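13th July

Rain again, so no garden line for me, and I spent the whole day down in the cellar with the kettle and the radio. I had promised myself I would finally sort out the station throat at Nudport, and for once I kept to it. Well, mostly. First I had to find the box with the spare point motors, which took until eleven, and then I found a half-built goods van from January in the same box and got stuck on that for an hour (it still has no roof, but it does have brakes now!).

Nudport is my little harbour terminus, three tracks and a quay, and the whole thing is only 25 centimetres deep at the narrow end. That was fine when I only ran the small Lenz tank engine. Then Carola Fröhlich came over with her Zito railcar and we found that it fouls the coal siding by a whisker. She was very nice about it. I said I'd move the siding 12 millimetres, as if that were nothing, and have been putting it off ever since.

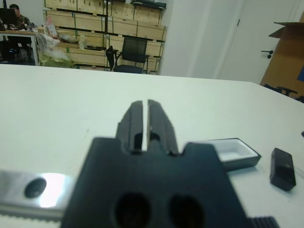
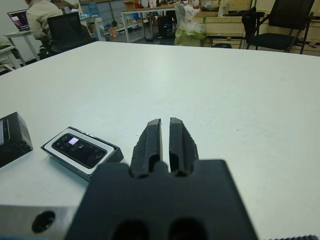
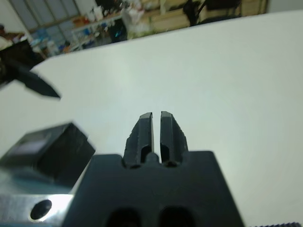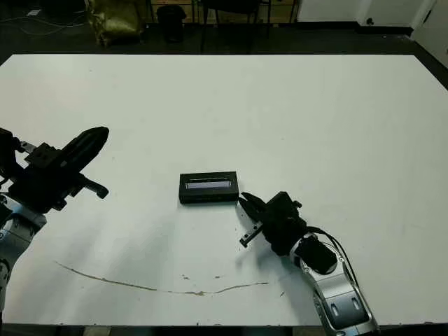
Waltraud Diekmann
Diary writer and keeper of the Nudport line

So, the siding. I soaked the ballast with warm water and a drop of washing-up liquid, went off to eat a cheese roll, and came back to find it had softened beautifully. The track lifted in one piece — I may have cheered. The point at the end was less friendly. One of the blades came away from the tie bar and flew under the workbench, and I was on my hands and knees with a torch for ages. Found it in my slipper, of all places.

After that I soldered it back, burnt my thumb, and laid everything again a bit further from the platform. I haven't glued it down yet, only pinned it, as I want Carola to bring the railcar round before I commit. With the cardboard template it clears, but I've been fooled by cardboard before.

In the evening I had a go at a new shunting puzzle with 13 wagons, which is far too many for a place this size. The idea is that everything for the Cletano brewery has to come out first, and of course all the Cletano vans were at the buffer end. I got hopelessly jammed twice and cheated once with my hand. Next time fewer wagons, or a longer headshunt, and I know which of those is cheaper.

Still to do: wire the new feed for the siding, buy more track pins (the short ones, not those awful long ones), put a roof on that van. And ring Carola.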